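Walk to School, Even If It Takes All Morning

I have become a terrible bore about walking, and I'm not sorry! Three years ago my son's school in Gromard asked families to leave the car at home one morning a week, and I signed up mostly out of guilt. Now we go on foot every day, 1,610 steps door to door (he counts, I carry the bag), and I'd fight anyone who tried to take it away from us.

Kids need to move, and so many of them go from bed to back seat to desk. By 8 in the morning mine has climbed a wall, raced a dog and told me everything about volcanoes.

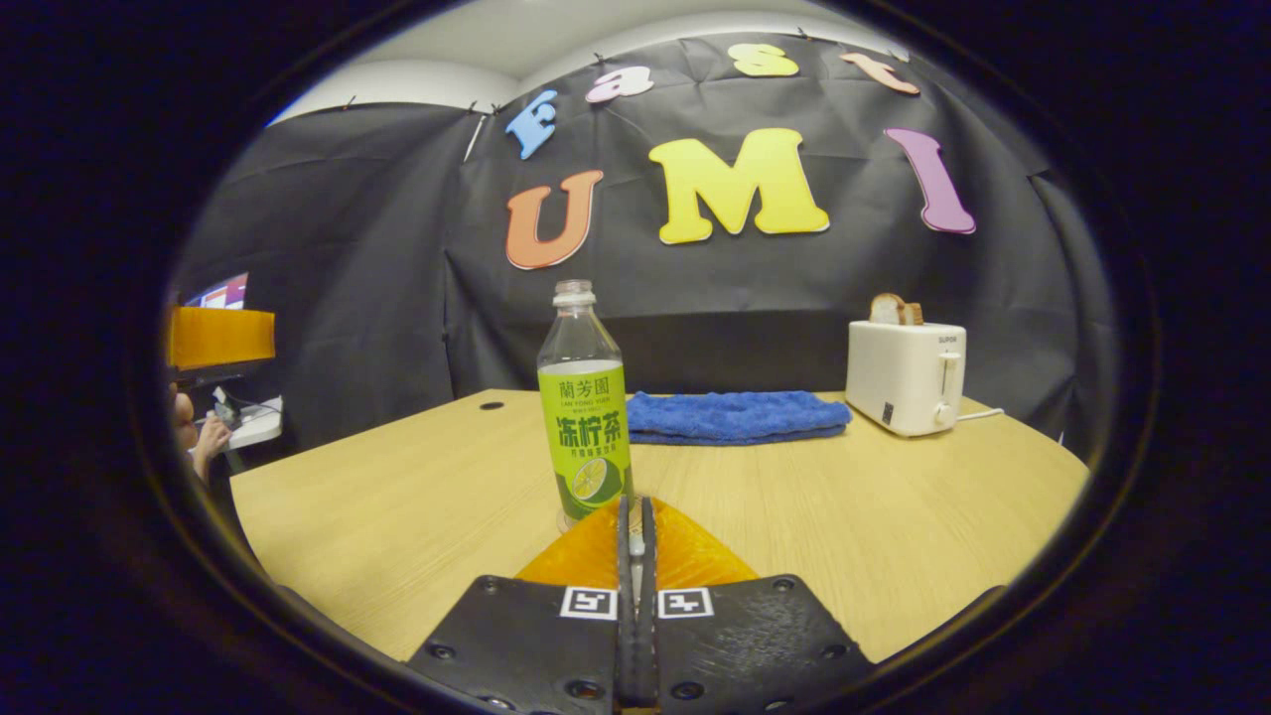 The town could help a lot more, though. The crossing on Usmani Street gives you just enough green light for an adult in a hurry, and the sidewalk stops dead by the old Fostel building. Etelka Szilágyi has been writing to the council about it since December, and she deserves an answer. Fix those two spots and I bet half his class would be out there with us, rain boots and all.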